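Home Datasets Docs Contributing Contact

Search this site Type to search… Go

Reading time: 6 min

# Arnier Obituary Notices – Data Card

Arnier is a collection of 1,496 death notices and obituaries from small-town newspapers, transcribed by hand and marked up for names, family relationships, places and dates. It is meant for people who build genealogy indexes, for local history groups, and for anyone who needs test material for name and kinship extraction.

The project started as a shoebox of clippings kept by Trudy Te Moana's aunt. It grew when two libraries let us copy their vertical files.

Version described here: 1.2
Released: 30/07/2023

## What is in it

Each record is one notice. A notice can be four lines from the classified page or a full column written by the family. We kept both kinds because they fail in different ways when you try to parse them. The short ones leave out verbs. The long ones wander off into bowling scores and the names of dogs.

Every record has:

- `notice_id` – a plain integer, never reused
- `text` – the transcription, with original spelling
- `decedent` – the name as printed, including nicknames in quotes
- `birth_name` – if given, from "nee" or "born" phrases
- `relations` – a list of name and relationship pairs
- `places` – place names as printed, not geocoded
- `dates` – ISO format where the notice gives enough to work with, otherwise the printed words
- `service` – time and place of any funeral, visitation or memorial
- `source_type` – `paid`, `staff` or `unknown`

The files are UTF-8 JSON Lines. There is also a flat CSV with the same records, but `relations` is squeezed into one column there and is annoying to work with. Use the JSON if you can.

## Splits

`train.jsonl` has everything not in the other file. `test.jsonl` has 800 notices' worth of relation pairs held out by family, so that a husband's notice and his wife's notice ten years later never land on opposite sides. Note that the 800 counts families and not records. Several people have asked about this, and the field name in version 1.0 was misleading. It is now `family_group`.

There is no validation split. Make your own from train, and split on `family_group` when you do.

## How notices were chosen

We took everything in the clippings and files that could be read in full. Notices with a torn edge or a missing second column were set aside, even if most of the text was there. Notices for children under 16 were left out.

We did not try to balance the collection. The papers it came from served farming and mill towns, and the notices show that. Churches, lodges and unions turn up on nearly every page. Anyone wanting urban notices, or notices in languages other than English, should look elsewhere.

## Transcription

Two people typed each notice separately and a third settled the differences. Kerstin Sandberg did most of the settling. Typists were told to keep:

- misspellings, including misspelled names
- line-end hyphens only where the word is normally hyphenated
- capital letters as printed, even a name set in all caps
- abbreviations such as "Mrs.", "Rev." and "Pvt."

They were told to drop photo captions, florist ads and the newspaper's own running heads.

Where a printed name was plainly wrong (a son called Jerald in one line and Gerald in the next) both forms stay in `text`. The `relations` field uses the first form and adds the second under `alt`.

## Relationship labels

The label set is small on purpose. It has `spouse`, `parent`, `child`, `sibling`, `grandparent`, `grandchild`, `in_law`, `step`, `niece_nephew`, `cousin`, `friend` and `other`.

Some rules that are not obvious:

1. All relations are written from the decedent's point of view. "Her son Paul" is `child`, whoever the notice happens to be talking about at that point.
2. A name in parentheses after a child is labeled `in_law` unless the notice says it is something else. In "Susan (Robert) of Omaha," Robert is `in_law`.
3. "Preceded in death by" sets `living` to false. "Survived by" sets it to true. If neither phrase is used, `living` is null.
4. Unnamed people are not labeled. "Twelve grandchildren" goes into `counts` and makes no entries in `relations`.
5. "Special friend" and "companion" are `friend`. We argued over this one for a long while and may change it.
6. Pets are `other`, with `pet` set to true.

Surnames are never filled in. If the notice says "sons James and William," the record says James and William, and working out the rest is up to you.

## Dates

Notices love to say "Tuesday" and leave it there. We resolved a weekday to a calendar date only when the clipping carried the date of the newspaper. In all other cases the printed word is kept as a string. Code that expects every value in `dates` to parse will break, so check first.

Ages are stored as printed. We did not work out ages from birth and death dates, and in a fair number of records the two do not agree. Families get this wrong more than you might think, and so do newspapers.

## Getting the data

Clone the repository or take the zip from the releases page. There is nothing to install. A short loader is in `tools/load.py` and needs only the Python standard library.

 from tools.load import read_notices
 for n in read_notices("train.jsonl"):
 print(n["decedent"], len(n["relations"]))

If you only want to look around, `sample.jsonl` holds 20 records picked by hand to show the odd cases, including two notices for the same man that disagree about his wife's birth name.

## Privacy and takedown

All of the notices were published. That does not settle everything. They name living people, sometimes with the town where they live, and a survivor from an older notice never agreed to be in a data file.

What we did:

- street addresses of survivors are replaced with `[ADDRESS]`
- phone numbers are replaced with `[PHONE]`
- cause of death is kept only where the family's own wording gives it
- donation account numbers are removed

Names are not masked. Masking them would make the collection useless for what it is for.

If a notice concerns your family and you want it out, open an issue titled "Takedown" with the decedent's name, or write to the maintainers if you would like to keep it private. We remove the record at the next release and do not ask for proof. The `notice_id` is retired, so expect gaps in the numbering.

Please don't use the collection to contact survivors, to sell anything to them, or to build profiles of living people. The license says this too.
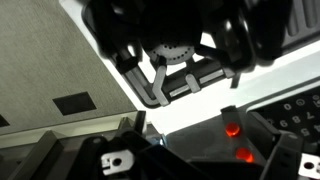 Linking records to outside sources such as census indexes or cemetery lists is fine for people who have died. Publish the links separately and keep survivors out of them.

## Known problems

- Women are often printed under a husband's name, as in "Mrs. Carl Olsen." The `decedent` field keeps this form. Where her own first name appears further down, it is in `alt`.
- Military ranks are sometimes stuck to the name and sometimes not. Version 1.3 will move them to a field of their own.
- `source_type` is weak. We guessed from layout, and a large share is `unknown`.
- Lodge names were tagged as places in some early records. Jamshid Mahmoudi has a script that catches most of these, but it has not been run on the test file.
- The CSV drops `alt` completely. This is a bug and has been open since November.

## Related collections

Moradi uses the same label set for wedding announcements, and the two can be loaded together. Its `family_group` values do not match ours.

Mullosico is a list of given-name variants (Peg, Peggy, Margaret and so on) with 2,000 entries. We used it for checking nicknames and recommend it, though it is thin on names from outside northern Europe.

## Contributing

Corrections are the most useful thing you can send. Give the `notice_id`, the field, what it says now and what it should say. If you have a clearer copy of the clipping, attach it.

New notices are welcome if you can supply a scan and tell us where it came from. Please don't send text copied from memorial websites – we can't check it against print, and the terms on those sites vary. Retyped text without a scan can't be used either, even when it is your own grandmother's.

Run `tools/check.py` before opening a pull request. It looks for missing fields, reused ids and unmatched quotation marks. It complains about nicknames with curly quotes, and those warnings can be ignored.

## Maintainers

Nia Llewellyn – releases, takedown requests
Kerstin Sandberg – transcription
Jamshid Mahmoudi – scripts and file format
Kourosh Alipour – relationship labels
Trudy Te Moana – clippings and permissions

## License

The annotations and the field structure are free to use and change, with credit to the Arnier maintainers. The notice text is shared for research and family history only. See `LICENSE.txt` for the exact terms, and `SOURCES.txt` for the conditions set by each library.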